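Oyelaran Book Circle – notes from our meeting
9 November 2025
Written up by Kamil Mikuš

Okay, I got handed the notebook again, so these are the minutes as I heard them. We had eight people this time, counting Stellan, who came in halfway through the first item with wet shoes and a bag of oranges.

Last meeting's minutes. Approved, with one fix. I had written that Damian hated the ending of Vistamero. He says he hated the epilogue and loved the ending, and he'd like the difference on record. There you go, Damian!

This month's book: The Lamps of Fleluvano. We talked about this one for most of the night. Sakda opened and made a pretty good case that the whole underwater school is the narrator's sister's story, told secondhand, and that's why the dates in the letters don't line up. Jaanus didn't buy it at all. She thinks the author lost track (the ferry leaves twice in chapter 30, go check) and that we're being way too generous. I'm somewhere in the middle – I loved the lamp trials, I read them in one sitting, but I couldn't tell you what the headmaster wanted or why he waited until the last night to ask for it.

Damian asked if it's really for twelve-year-olds. Stellan's daughter read it twice, so that settled it for most of us. We voted five to three to go on to the second book, Drasville, with a break first.

Next book. Three titles got put forward and we couldn't agree, so Jaanus will send the list out and everybody picks one. Please answer her this time. I was one of the people who didn't last time, and I heard about it.

Short story contest. We got more from the library sale than I expected: $1139, all of it going to the young writers' contest in May. Sakda wants the theme to be "a door that wasn't there yesterday." Damian wants no theme. We went with Sakda's, but kids can ignore it if they've got something better. Top length stays at 3482 words, an odd number left over from the first year's winner, and I moved that we keep it forever. Passed, with a lot of laughing.

Still to do: Sakda writes the contest flyer, Stellan asks the school about the reading room, and I return the two library copies I've been sitting on since summer (sorry).

We wrapped up late, and Stellan sent everyone home with an orange.

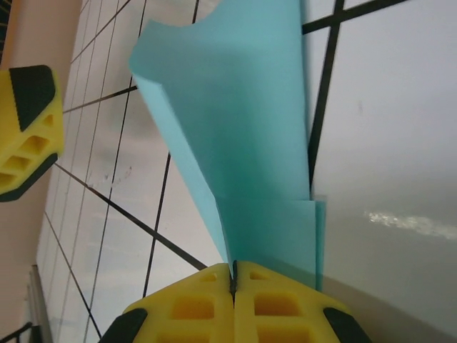 One more thing I nearly left out – Jaanus is bringing the snacks next time, and she'd like to hear from anyone who can't eat nuts.

Contact the Oyelaran Book Circle | © 2025 Oyelaran Book Circle | Back to top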